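Hodance Parallel Gripper and Bench Arm Package
Planning and ordering information

The Hodance package is a small bench arm with a two-finger parallel gripper, sold for labs and training rooms that want to work on everyday handling tasks: cups, drawer pulls, boxes, bottles. It ships as one order with the arm, gripper, controller, cabling and a one-year license for the Plasura simulator. Buyers who already own an arm can order the gripper and the license separately.

What is in the package

Bench arm with mounting plate
Hodance gripper with one set of flat wedge fingers, black
Controller and power supply
Emergency stop on a 3 meter cable
Plasura simulator license, one seat, 12 months
Printed setup guide

Not included: the bench, a workstation, cameras, and any objects used for practice. A workstation that meets the Plasura requirements has to be in place before the setup visit, if you order one.

Start in simulation

We ask most first-time buyers to take the simulator license first and order hardware later. The license can be bought alone and its price is credited toward the full package if the hardware order comes in during the license period. Several things that decide the final quote can be settled this way, including finger shape, mounting height and how close the arm has to stand to cabinets or shelves.

Kitchen layouts are the most requested. Plasura comes with 16 of them, and the counters, cabinets and shelves can be moved to match your own room. Mugs are a good test for finger choice. A handle gives the gripper something narrow to close on, but the approach has to leave space for both fingers, and one of them has to get inside the opening if the grasp is across the bar. A large mug with a square handle is a harder case than it looks on paper, and a shiny finish also gives your vision software more to deal with.
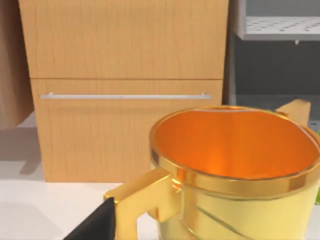
Mensah wrote to us after six weeks on the simulator license: "We had budgeted for the long fingers and would have ordered them. After running our own cup models we changed to the standard wedge set and put the difference into a second seat. I would tell other buyers to load their real objects early, before they fill in the order form."

Object models can be imported in the usual mesh formats. Check the scale after import. A model that comes in too large will still load and run, and the gripper opening will then seem too small for the job.

Choosing fingers

Flat wedge fingers are standard. They suit handles, box edges and drawer pulls. Padded fingers are wider and hold smooth round bodies better, but they need more clearance and do not fit well behind a handle with a small opening. Long fingers reach into deep containers and give up some grip force at the tip.

Finger sets can be changed with the supplied hex key. Run the calibration routine after each change. If you expect to switch more than once a day, order the quick-change plate at the same time as the arm, as fitting it later means sending the gripper back to our Gurnby workshop.

Budget planning

The items buyers most often leave out of the first budget are these:

Simulator license renewal from the second year
One spare finger set
Bench reinforcement, if the bench moves when pushed by hand
Staff time for setup and calibration
Freight and insurance outside the Gurnby delivery area

The spare finger set costs $61. The setup visit is $300 per day and is optional. One day is enough for a single arm on a prepared bench. A two-arm installation should be planned as two days.

Delivery and returns

Standard packages leave Gurnby three weeks after we receive the signed order. Padded and long finger sets are kept in stock and ship with the arm. Custom fingers are quoted from a drawing or from a saved Plasura project, and we need the outer size of the objects you plan to handle.

Unused hardware can be returned within 30 days in its original packing. Licenses cannot be returned once activated. A license that has been activated can be moved to another workstation at the same site by writing to the order desk with the old and new machine names.

To request a quote

Send the order desk the bench size, the number of arms, the finger type if known, the delivery address and the month you would like delivery. Schools and public labs should include their purchase order rules, as some need a separate quote for software.

Prices on this page were last checked on Friday, October 19, 2018.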